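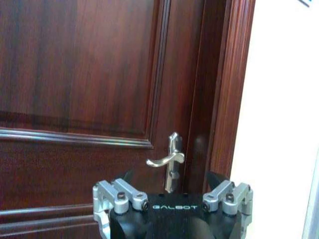

Ticket 702, customs hold at Ostley, update from Yaryna Savchuk. Hello again Larysa, and thank you for being so patient with us! The Funo shipment stopped because the commodity code on the invoice didn't match the packing list, so I've sent Renaud a corrected copy (page 2 this time, sorry). Could you also change "door, brown" to "panelled wooden door, dark reddish-brown, glossy finish"? The broker does like a proper description. Status: waiting on Renaud.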